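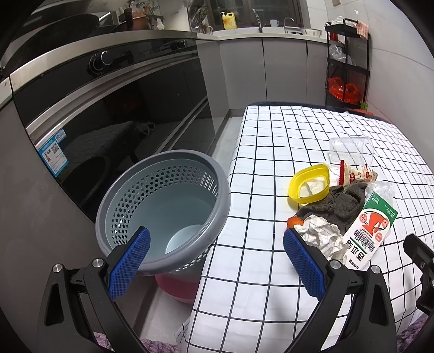 Gillon sorting is a method for teaching robots to clear mixed household clutter from a table, worked out by Kulsoom Sandhu and Aqeel Zaidi and first described in February. Its demonstrations are recorded with hand-held grippers in ordinary kitchens, among whatever the household happens to have, so a typical pile might bring together a crumpled dark cloth, a bit of orange peel, a snack wrapper and a flat medicine box, with a big grey basket standing close by. Sandhu and Zaidi were very fond of piles like these, and wrote at pleasant length about how much a soft cloth can hide.

The method learns the order of picking separately from the grasp itself, an idea the pair borrowed, with generous thanks, from the earlier Cisneros planner. The first collection, known as Elton, holds 4000 demonstrations from 156 kitchens. A further 1037 were kept aside for testing, and on these the two-part version made fewer dropped grasps than a single policy trained on the same material. Thin, crinkly plastic remained its weak spot, and a follow-up called Bernard takes up that problem.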